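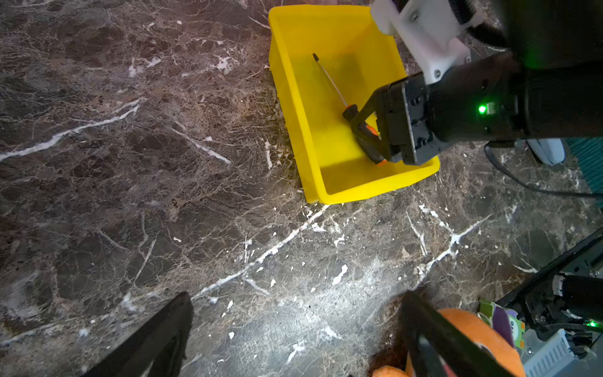
By Facundo Arancibia | 2024-11-08
Home | Our Work | Grants | Reports | Contact

Progress report to the Darnero Fund: Zamudio tool library and repair evenings

This report covers the second period of the grant, up to the end of September. The spending table was sent separately and has not changed.

Lending

The library now has 520 items on the shelves. Most came from house clearances in the Zamudio neighborhood, and the rest were bought with the equipment line of the grant. Hand tools go out the most. Ladders and the carpet cleaner are booked ahead nearly every weekend, and we have started limiting both to three days per loan. Members did not like this at first, but the waiting list for the ladders is down to a week.

Membership stands at 90 households, which meets the target in the agreement. We had hoped to pass it. Sign-ups were good in early summer and then dropped off when the bus route along the front of the building was moved. We have put a sign at the new stop and asked the city whether the old stop will come back. No answer yet.

Late returns are still a problem. We moved the loan records from paper to Sutix, and it sends a reminder the day before an item is due. It does not handle items that come in several parts, so the drill sets have to be entered by hand at both ends. Umora, who set it up for us, has quoted for a fix. The quote is more than we can cover from the running costs line, and I would like to discuss moving money from the printing line, where we are under budget.

Repair evenings

We held 11 repair evenings in this period. One planned for August was dropped when the heating contractor needed the room. Lamps, toasters and sewing machines made up most of what people brought. Bicycles are now sent to the shop on the corner, which does simple jobs for our members at a lower price.

Two of the people who fix electrical items have moved away. Until we replace them, we are taking bookings for electrical repairs and turning away walk-ins. Safety testing is up to date and the log is available if you want to see it.

Building

The lease was renewed for two years on the same terms. The leak over the storeroom was repaired by the landlord in September at no cost to the project. We lost one shelf of sandpaper and dust sheets. The new lights are in and the front door now closes properly.

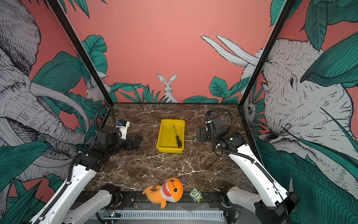
Rabbits and teal leaves on the salmon-pink mural.

Next period

The main job before spring is to check every power tool and retire the ones that are not worth keeping. We will also run a short beginners' course on basic home repairs, with a small charge to cover materials. Opening hours stay as they are until we know about the bus stop.

We need two decisions from the fund: whether money can be moved between budget lines for the Sutix work, and whether the final report can follow our financial year instead of the grant year. An answer on the first would be useful soon, as the Umora quote is only held for 90 days.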